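Notebook > Equipment > Budgeting

Pricing the second arm before we buy it

Our simulation work uses a two-armed robot in a furnished apartment.
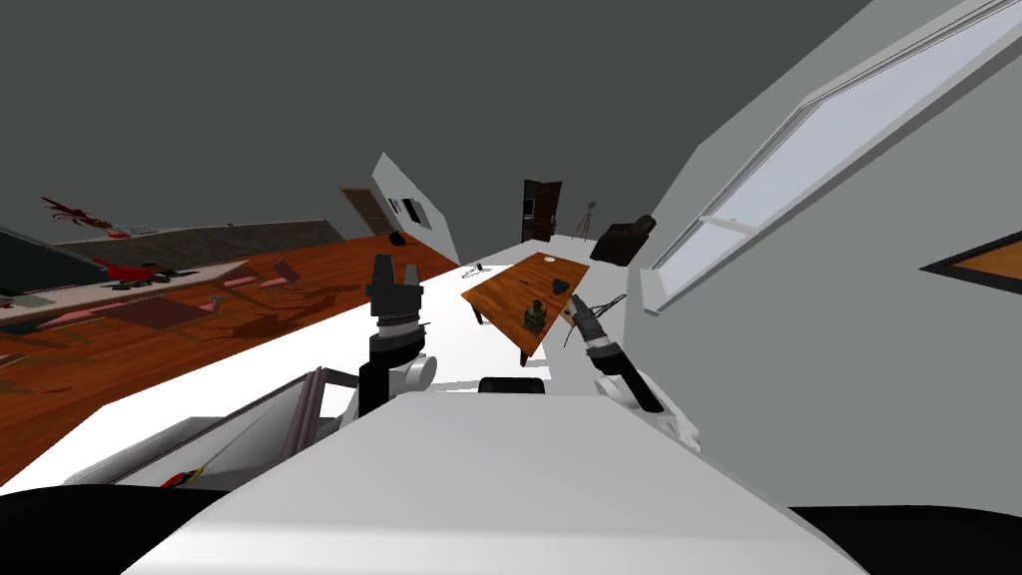 The hardware budget so far covers one arm. Chaimae Tahiri asked in January whether we need two, and I said I would price it properly.

Stirko quotes 2,964 dollars for the second arm with a parallel gripper. Toden is cheaper on paper but sells the wrist adapter separately at 1,099, and their controller wants its own power supply. Once those go in the spreadsheet the gap is small enough that I would decide on lead time. Stirko says 15 working days. Toden says almost 47, and they wouldn't put that in writing.

Things I left out of the first draft and had to add back:

- spare fingertips, two sets
- a stiffer mounting plate (the present one is sized for a single arm)
- freight to Govthorpe
- a second emergency stop, wired in series with the first

Driss Hegazy thinks we should hold the order until the tabletop pick tasks run in simulation with both arms planned together. I agree with him on the order and disagree on the plate. It has to be machined either way, and the shop is slow in spring.

The plate drawing goes out this month. The arm stays on the sheet as a separate line, Stirko's price, unapproved.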